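Genholm Court Desk: progress report to the Stosov Fund
Period covered: February through May
Prepared by Marisa Monti, desk editor
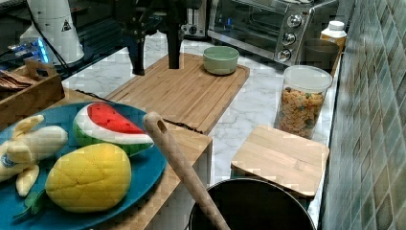 When we applied for this grant we promised to cover celebrity and entertainment lawsuits the way other people cover zoning, with documents and a calendar. The fund asked at the time whether readers wanted that. Some of them do. The rest would like to know who got the dog, and write to tell us so.

Where we are

The grant pays for one full-time reporter, one part-time researcher and the copying fees at the county courthouse. The reporter, Orvokki Kallio, started in February. The researcher started three weeks later than planned, having been told by our own HR system that he didn't exist.

We said we would follow eight cases. We are following six. One settled the morning after we paid for the complete file, and the parties have described the outcome as amicable in two statements that disagree about nearly everything else. The other was dismissed when the singer's attorney missed a filing deadline. We had a reporter in the courtroom for that, and nobody from the singer's side did.

The case taking most of our time is the Ratden matter, in which the former host of a morning cooking segment says the production company kept using her name and catchphrase after she left. I am not going to repeat the catchphrase in a report to a funder. It appears many times in the complaint, and the judge has now asked both sides to refer to it as "the phrase."

Discovery in Ratden has produced 1394 pages so far. Orvokki has read all of them, including a long email chain over who was entitled to the good parking space. She believes the parking space will matter at trial. I had my doubts until she showed me the witness list, which includes the man who painted the lines.

Readership

The newsletter has 2050 subscribers, against a year-end target we set before any of us had seen how people behave around a sign-up box. Growth was slow until April, when a guest on a radio show called us "the boring one." Sign-ups doubled that week, and we have put the remark on the masthead.

The witness explainer did better than anything else we ran. It set out who can be called, what a subpoena does, and why an ex-husband turning up to testify for the other side isn't by itself a scandal. The timeline of the Ratden contract did worst. I still think it's a good timeline.

Corrections

We ran two. In the first we gave a talent agent the wrong middle initial, and he sent it back to us by certified mail. In the second we said a hearing had been postponed when it had been moved to a different floor. Orvokki found it by following the shouting.

Money

Salaries are on budget. Copying fees are well over, for the reasons given under Ratden. Travel is under, as the hearing we expected to cover out of state was held by video, with one party on mute for most of it. We would like to move the unspent travel money to copying and need your written approval to do it. Hồ, the firm that reviews our copy before publication, has held its rate for the year and asked us to stop sending things at 11 p.m.

What comes next

Jury selection in Ratden is set for the fall. Before then we plan to publish a plain guide to the claims, profiles of both legal teams, and a searchable list of exhibits, if the clerk agrees to the format. She has turned down two formats already.

We also owe you the reader survey. The questions are written, and it goes out with the next newsletter. I have taken out the one about the dog.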